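Ticket: Offline trail map shows wrong position and elevation on Windia ridge loop
Product: Liem trail app, phone version
Map pack: Pronderham Hills
Status: Resolved, one item left open
Priority: Normal

Original report

I downloaded the Pronderham Hills pack before a day hike on the Windia ridge loop in November. From the parking area to the creek crossing everything looked right. Past the crossing my position marker sat in the woods well to the left of the trail, and it stayed there all the way up the switchbacks. I was on a marked trail the whole time, with blazes on the trees.

The app gave me the off-route warning 13 times before I turned the sound off. The elevation at the top also looked wrong. The summit sign and the app were 87 feet apart. On the way back down the marker moved onto the trail again near the creek without me doing anything.

Phone was in airplane mode with location turned on. Battery was fine. I have used the app on other hikes with no trouble.

Reply from support

Thanks for the report. Please send the following:

The version number of the map pack (Settings, Downloads, tap the name of the pack)
The recorded track, exported as a GPX file
Whether battery saver was on
Whether you chose the route from the Liem list or imported it from somewhere else

Please don't delete the pack yet. We need to see the one that was on the phone during the hike.

Customer

Pack version is 34. GPX attached. Battery saver was off, I checked. The route was imported. I got the file from the Bidar hiking club page a couple of years ago and had it saved on my computer.

Support

We opened the track. Your recorded line is clean. There is some scatter under the rock face on the second switchback, which is normal there, and the rest is steady. The location data from the phone looks good, so we compared the track with the two other lines involved.

Track against the imported route: the two match up to the creek crossing. After that the imported route runs as much as 400 feet east of your track, then joins it again at the saddle.

Track against the map pack: same result. The trail drawn in version 34 follows the old line.

The trail above the creek was moved after a washout. The old switchbacks were closed and new ones were cut farther west. Both your route file and your map pack come from before the change. Your marker was in the right place and the trail on the map was in the wrong one. The off-route warning works from the imported route, which explains why it kept going off.

Steps to try:

1. Connect to Wi-Fi.
2. Go to Settings, Downloads, and remove Pronderham Hills.
3. Close the app fully and open it again.
4. Download Pronderham Hills again. The version should read higher than 34.
5. Delete the imported Windia route and add the one from the Liem list.

Your recorded hikes are stored separately and will not be removed by step 2.

Customer

Did steps 1 to 4. It still says version 34. I tried it twice. The download finishes in a few seconds, which seems too fast for a map that size.

Support

That is too fast, yes. The app is most likely reusing a saved copy. Please do this:

1. Remove the pack again.
2. Go to Settings, Storage, and tap Clear Map Cache.
3. Restart the phone.
4. Download over Wi-Fi with the app open on screen until it finishes.

If you keep the app's data on a memory card, switch it to internal storage before step 4. You can move it back later.

Customer

It was on the memory card. I switched it to internal, cleared the cache and restarted. The download took several minutes this time and the version number went up. The trail above the creek is now drawn in a different place. I laid my old track over it and the two lines are on top of each other the whole way up.

I did this at home at the table, so I haven't tested it outside yet.
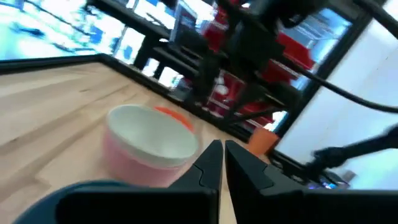 The elevation is still off, though. I opened the saved hike again and the summit number hasn't changed from before.

Support

Good to hear the pack has updated. The elevation is a separate problem. A saved hike keeps the numbers it was recorded with, so a new map pack will not change it. To recalculate:

1. Open the hike.
2. Tap the menu in the upper right.
3. Choose Correct Elevation, then Use Map Data.

For future hikes, go to Settings, Recording, and look at Elevation Source. If it is set to Barometer, the app uses the air pressure at the start of the hike and does not adjust when the weather changes. Set it to Combined. If you prefer Barometer, calibrate it at a point with a known height, such as a trailhead sign.

Customer

It was set to Barometer. I must have changed that at some point. After Correct Elevation the summit is within a few feet of the sign. Changed to Combined.

One more thing. The route in the Liem list starts from the north lot. I start from the lower lot by the picnic area, and the list has no version from there. Can I edit it?

Support

Listed routes can't be edited directly. Open the route, tap Save a Copy, then open the copy in the planner and drag the start point to the lower lot. The connector trail is in the new pack, so the line should snap to it. Save the copy for offline use before you leave, because the planner needs a connection.

We have also asked the route team to add the lower lot as a second start.

Customer

Made the copy and it snapped to the connector. Walked the loop again with the new pack. Marker stayed on the trail above the creek the whole way. One off-route warning, where I went over to the overlook, and that one was correct. You can close this.

Closing notes

Cause 1: outdated map pack, trail drawn on the line used before the washout.
Cause 2: outdated imported route file, same section.
Cause 3: cached copy on memory card reused during download, so the pack did not update.
Cause 4: elevation source set to Barometer with no calibration.

Fix: storage moved to internal, cache cleared, pack downloaded again, imported route replaced, elevation source set to Combined.

Still open: memory card cache is not cleared when a pack is removed. Passed to the app team. Until it is fixed, use Clear Map Cache before downloading any pack again to a card.

Related: check the Bidar pack for the same closed section. It shares the west edge of the Windia area.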